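4.3 Replaying a held-out episode

Use this procedure to compare the Daven policy with the recorded demonstrations. The training set holds 1,068 episodes; 50 more are kept back for replay.

1. Spread the black cloth over the table and set the organizer box on it between the two arms.
2. Put the bottle in the left compartment, cap up.
3. Open both grippers and send the arms to the start pose.
4. Load the episode and set the replay speed to 2.
5. Press Run. Keep one hand near the stop button.

CAUTION: Stay out of reach of both arms until the status line reads IDLE.

Note: If the fingers touch the divider, stop and repeat the camera alignment in section 3 – do not edit the grasp offset by hand.

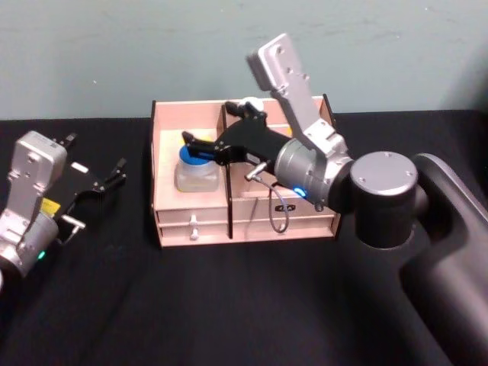 Figure 4-2. Right gripper over the left compartment, fingertips just above the blue bottle cap. Left gripper open and clear of the box.

6. Log the result as grasp, slip or miss, then reset the bottle before loading the next episode.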